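Open Afternoon

The Visov demonstration was scheduled for two o'clock in March, and by ten past I was still in the hallway signing the second of two forms. The first covered injury. The second covered anything I might learn.

I had been sent by Bouvier to evaluate a purchase. Bouvier makes hinges. The question from upstairs was whether people could teach a machine to sort hinges by doing it themselves with the grippers on, and whether this would cost less than the present arrangement, in which people sort hinges with their hands.

The guide took me in past a rack of coats. She spoke at a constant rate and did not stop for questions, though she answered them later, in the order received.

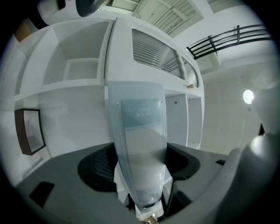 One finger of a Visov hand-held gripper, with the office chair and shelving behind it.

The name of the method was Zorkar. An operator held a gripper in each hand and performed the task. The motion was recorded and a model was fitted to it. The guide gave the number of episodes collected since the project started as 1,061. I wrote this down. I asked how many were usable and she said she would come to that.

She came to it after the coffee. An episode was discarded if the operator paused for longer than 4 seconds, or dropped the part, or changed his mind. I asked how a change of mind was detected. She said the path bent. There was a threshold for the bend, and it had been raised twice.

We stood behind the line on the floor and the operator began. He had been introduced by his job title. He lowered the fingers toward the board, closed them, moved, opened them. The whole thing took less time than I would have needed. Then he did it again. I am told that repetition is where the value lies, and I have no reason to doubt it — I worked nine years on the pressing line. 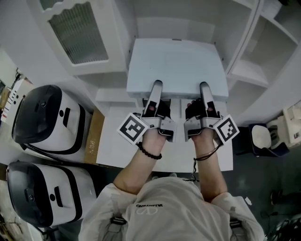 The guide said a new operator needed a morning to stop thinking about the weight, and a week to stop thinking about the fingers. After that the episodes became shorter and more alike. Past a certain point they became too much alike, and the operator was moved to another task until he had lost the habit. She called this resting him. Jaris, the firm that supplied the operators, billed for rest at the full rate.

I asked whether I might try. There was a form for that as well.

The grippers were lighter than I expected at first and heavier by the end. I was given a hinge from my own sample bag, a part I have handled more than 500 times, and asked to move it from one side of the board to the other. I closed the fingers on it. I could not feel it. I watched it come up off the surface and understood that I was holding it only because I could see that I was.

I paused then. I know the length of the pause, as it was read out to me afterward.

"Discarded," the guide said. She did not say it unkindly. 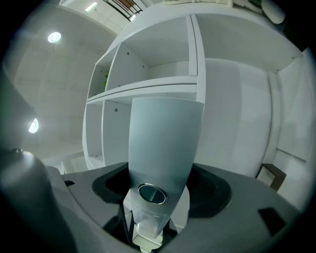
I completed 10 episodes, of which two were kept. In the first I had been thinking about the train. In the second I had not been thinking at all, and when it was played back for me on the screen the path was a clean low arc with no bend in it anywhere. I asked if I could have a copy. The guide said it belonged to Zorkar now, under the second form, paragraph three.

My report ran to a page and a half. I gave the unit cost, the training time and the rate of discard, and recommended a trial on the small brass hinges only. Under remarks I wrote that the equipment performed as stated.

On the train home I took the sample hinge out of my pocket and moved it from one knee to the other — slowly, with long pauses — until the conductor came through and asked for my ticket.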